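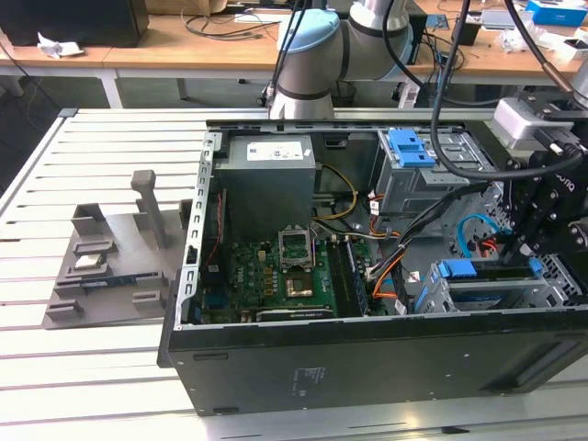 작성자: lumen_ki
작업대 조명을 LED로 바꾸는 중인데 플리커 관련해서 의견 구합니다. 기존 등은 Treloar 저전압 할로겐 35W이고 전자식 트랜스에 물려 있습니다. PC 본체를 눕혀서 작업하는 자리라 CPU 소켓 브래킷을 세워 놓은 상태에서 금색 접점부가 그림자 없이 보여야 합니다. 램프만 Grimonard MR16 LED로 교체했더니 디머 30% 이하에서 깜빡입니다. 트랜스 최소 부하 문제로 보는데, 트랜스까지 바꿔야 합니까?

작성자: 안정기수집가
최소 부하 미달이 맞을 겁니다. 할로겐용 전자식 트랜스는 부하가 작으면 발진이 유지되지 않습니다. 트랜스 명판에 최소 W 표기가 있으니 LED 합산 소비전력과 비교해 보세요. 미달이면 LED용 정전압 드라이버로 교체가 정석입니다.

작성자: rk_dim
교체까지는 필요 없다고 봅니다. 같은 회로에 할로겐 하나만 남겨도 부하가 채워집니다. 저는 그렇게 2년째 씁니다.

작성자: 안정기수집가
그 방식은 권하지 않습니다. 한 회로에 색온도와 조광 곡선이 다른 광원이 섞입니다. 할로겐은 디밍하면 색온도가 내려가고 LED는 대부분 그대로입니다. 부품 표기를 읽는 자리라면 거슬립니다.

작성자: rk_dim
작업할 때는 100%로 켜니까 차이가 작습니다. 비용 대비로 보면 충분합니다.

작성자: lumen_ki
명판 확인했습니다. 최소 부하 20W가 아니라 35W입니다. LED 합산은 그 아래라 미달이 맞습니다. 연색성도 같이 보고 있는데, 할로겐에서 잘 구분되던 전선색이 LED에서는 좀 탁합니다.
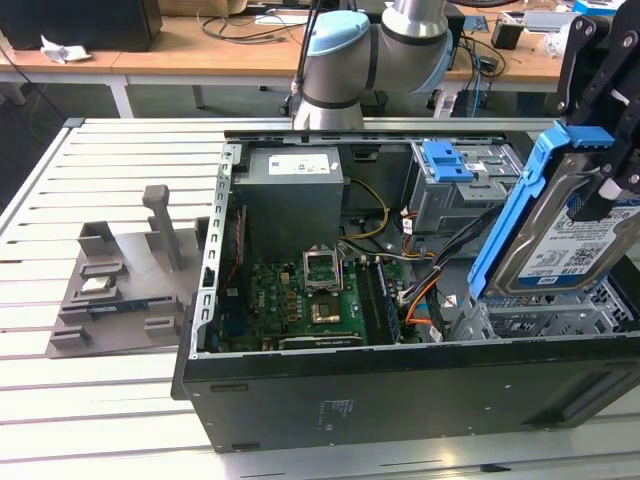 전원부에서 나오는 노란색, 검은색 전선과 녹색 메인보드

작성자: stot_line
연색성은 Ra만 보지 말고 R9도 확인하세요. Ra 80급 제품은 R9가 한 자리인 경우가 흔합니다. 노란색 계열은 R10 값도 참고가 됩니다. Stotstead 바 타입은 데이터시트에 R1부터 R15까지 전부 나옵니다.

작성자: rk_dim
R9는 적색 지표라 노란 전선하고는 직접 관계가 없습니다. 그보다 조도 부족일 가능성이 큽니다. 작업면에서 몇 lx 나옵니까?

작성자: lumen_ki
작업면 중앙에서 791 lx입니다. 할로겐 때 값은 재 둔 게 없어서 비교가 안 됩니다. 조도계는 Irnutberg 보급형이고 교정은 받은 적 없습니다.

작성자: stot_line
그 정도면 조도는 부족하지 않습니다. 중앙값만 재지 말고 네 모서리도 재서 균제도를 보세요. MR16은 빔각이 좁아서 가장자리가 급격히 떨어집니다. 스폿을 여러 개 쓰는 것보다 확산 커버 달린 바 하나가 낫습니다. 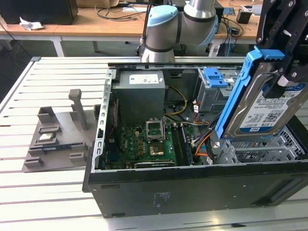
설치 높이도 같이 정해야 합니다. 바를 작업면에 가깝게 내리면 조도는 오르지만 금속면 반사가 심해지고, 올리면 균제도는 좋아지는데 머리 그림자가 생깁니다. 작업자 앞쪽 상부에서 비스듬히 비추는 배치로 먼저 시험해 보세요.

작성자: 안정기수집가
배치는 동의합니다. 바 타입으로 가면 24V 정전압이라 기존 트랜스는 어차피 못 씁니다. 디머도 1차측 위상제어 그대로 둘지, 2차측 PWM으로 갈지 정하셔야 합니다. PWM이면 주파수 높은 걸로요.

작성자: lumen_ki
2차측 PWM으로 가겠습니다. 드라이버는 금요일에 받습니다. 모서리 조도는 그 전에 재서 올리겠습니다.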